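Notebook, hand-held gripper demos, home tabletop set
24 December 2024

Went through the tabletop batch again this morning before the building empties out. 396 episodes, all done by hand with the paired grippers, all of the kind "pick up packaged thing, put it somewhere else." Frans Wouters wants to call the set finished and start training in February. I'm not convinced.

My main complaint is the soft packets. A person closing the jaws by hand feels the packet give and stops squeezing. None of that feeling gets recorded. We log jaw width and pose, so the policy will learn a width, and a packet of wipes with fewer wipes in it wants a different width. Mikkel Lund says the spread in the data covers this. Maybe. I asked him for the spread and got a histogram with no units on it.

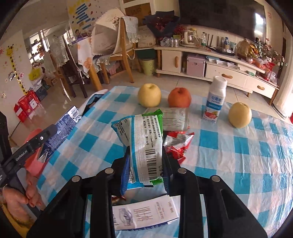
Page last changed: 24 December 2024, by the bench 2 login

The wipes packet is held upright here with the printing running sideways, and the jaws have it clamped. Fine for a person. I would like to know how many of our episodes hold it like this and how many lay it flat, because the Teronley arm has trouble getting low enough for the flat ones — see the wrist clearance notes from the Ballov visit. If most are flat we're teaching it something it can't do.

Also not happy about the tablecloth. Shiny, wrinkled, checked. Pose tracking may like the checks, but I expect the shine to cost us. Of the 396, tracking dropped for at least a few frames in 16, and I haven't looked at where. Frans calls that good. It depends on whether the drops come at the grasp, and if they do I'd throw those out.

The Vedemska people claim their remote-control set, 1713 episodes, transfers better than anything collected by hand. I don't believe that either. Different objects, different table, and the same person ran the test and scored it.

To do:
Split packets from boxes and bottles, train on each alone.
Get the histogram again, in millimeters.
Ask Michiels for the spare jaw pads, the order is still open.
Replay ten wipes episodes on the arm with no policy at all. If plain replay can't lift the packet I don't want to hear about February.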